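The slip rule and the county court

Small claims in Preston have a reputation for being dull, and the dispute between a flooring supplier called Skamen and one of its former customers was dull by most measures. The sum at stake was £3,005. The papers ran to 40 pages, most of them delivery notes. What has kept lawyers talking is a single line in the order made at the end of it, and the question of who may alter a line once a judge has approved it.

The order told the customer to pay within 5 days. The judge had said 15 in court, and both sides agreed afterwards that she had. A figure was dropped when the order was drawn up, and the shorter period was sealed and sent out. By the time the customer opened the envelope, the date for payment had gone by and Skamen had applied for enforcement.

Courts in England and Wales have long had power to put right an accidental slip or omission in a judgment or order. The power is narrow. It covers a wrong date, a transposed name, a sum added up badly. It does not let a judge think again about the result, and it does not let a party who dislikes the result have a second run at the argument. In most cases the correction is made on paper and takes very little of a judge's time.

The difficulty in the Skamen case lay in what had been done before the slip was noticed. A request for enforcement had been issued and a fee paid on it. If the order had always meant 15 days, the request was premature and the fee was wasted. If it meant 5 until corrected, the request was sound on the day it was made, and the customer was in default under a term the judge had never imposed.

Lindiwe Le Roux, a solicitor who acted for the customer, took the first view. A correction under the slip rule, she argued, does not change an order. It brings the paper into line with what the court decided, and what the court decided does not move. On that reading the corrected order speaks from the day of the hearing, and anything done in reliance on the wrong figure falls away.

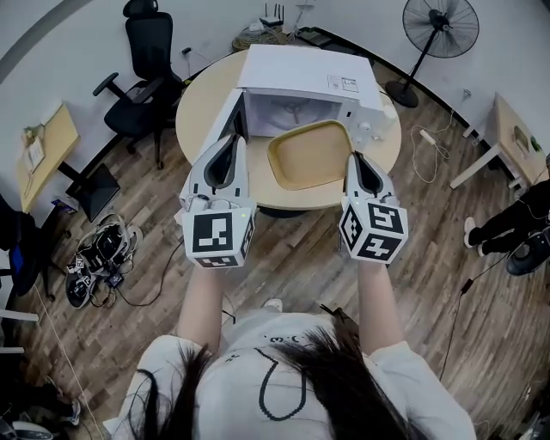 Khurram Zaidi disagrees, and has done so in print on 2 occasions. A sealed order, he wrote, has to be capable of being obeyed and enforced as it stands, or the seal means very little. The party holding it should not have to guess whether the judge's spoken words were different, and a supplier which was not at fault for the typing should not be left to bear the cost of it.

He accepts that Skamen was represented at the hearing and that its advocate's own note recorded 15 days. His answer is that the note was a private document. The order was a public one, and the enforcement office had only the order to go on. He would have left the request standing but stayed it until the longer period ran out, with the fee to be shared.

The judge took neither course in full. She corrected the order, set the request aside and made no direction about the fee, on the footing that Skamen could have checked its note before applying. Her reasons took up a single paragraph. The decision binds no other court, and permission to appeal was not sought, presumably because an appeal would have cost more than the floor.

There is older material on both sides. Le Roux relied on Drulton, an unreported decision about a boundary in which a plan had been attached to an order upside down. The plan was replaced, and a fence put up in the meantime was treated as having no authority behind it. Zaidi points out that the fence had been built by the party who drew up the plan. Nothing in the Skamen papers suggests that the supplier had a hand in the error.

The facts in Cù were closer, although the outcome was less clear. There the wrong rate of interest had been carried into an order and paid without complaint. The rate was corrected and the overpayment ordered to be returned, but the court left open what would have happened if goods had been seized and sold first. A buyer of seized goods is in a different position from a creditor who has merely paid a fee, and the cases on slips have little to say to that buyer.

Some practical points can be taken from all this. An order should be read on the day it arrives, against a note of what was said, and by someone who was in the room. If it is wrong, a letter to the court copied to the other side will normally do, and it should quote the words to be replaced and the words to be put in. Consent helps but is not required. Where time for payment is short, the letter should also ask that nothing be enforced until the point has been dealt with.

The customer paid on the fourteenth day. The fee has not been refunded.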